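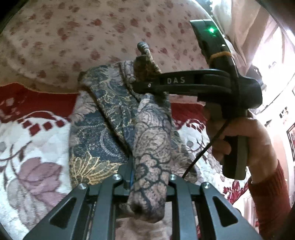 Week 4: The ensemble in serial and franchise film

Handout, revised 4/11/17

Reading for this week is the chapter on group protagonists in the course pack. Bring the cast chart you started in Week 3.

1. What we mean by an ensemble

An ensemble film shares its story between several characters of similar weight. A film with one lead and a lot of helpers is a different thing, even if the poster shows everyone at the same size. A quick test is to take out one character and see whether the plot still reaches the same ending. In a true ensemble it usually can't, or it gets there in a way that makes no sense.

Screen time is a rough guide only. In the set film, Esholm, the ferry pilot has 11 scenes fewer than the two sisters, but both of the big decisions are hers.

2. The set films

Esholm: a crew of four on a salvage job. 110 minutes.
Evari: the first of a science fiction series, and the one most of you will write on.
Mugo: animated, family audience, a group of animals and one child.
Grillside: comedy, set almost entirely in one roadside café.

All four are on the library shelf for the module. Evari can be borrowed overnight, the others for three days.

3. Bringing the group together

Writers tend to use one of three openings. The group is recruited one at a time (Esholm). The group is thrown together by accident or arrest (Evari). The group exists already and a newcomer joins (Grillside). Mugo mixes the second and third, and we will look at why the join is a bit clumsy in the middle section.

Recruitment takes time. Esholm spends 52 minutes on it, nearly half the film, and some of you found this slow. Note what we learn in those scenes that is used later: the debt, the bad shoulder, the radio code.

4. The problem of the sequel

By the end of a first film the group usually gets on. That removes the quarrels the audience enjoyed. A second film has a few ways round this:

Split the group into pairs who did not share scenes before.
Add a member who is not trusted.
Bring in a relative or old friend with a prior claim on one of them.
Take a member away, by death or by choice.

The second Evari film does the first and the third. Splitting the cast gives each pair its own plot, and the cutting between them has to carry the pace. Watch the clip from the mining station again and mark each point where we leave one pair for another. Ask what question has been left open.

5. Seminar task

In pairs, choose one set film and outline a sequel on one side of A4. State who is in the group at the start and at the end. No new villain until the group changes are settled.

6. Essay

2,000 words, due at the end of February. Compare how two of the set films form their group. Plot summary should take up no more than 500 words of the total. Use scene references, with timings where you can.

Next week: voice casting and Mugo.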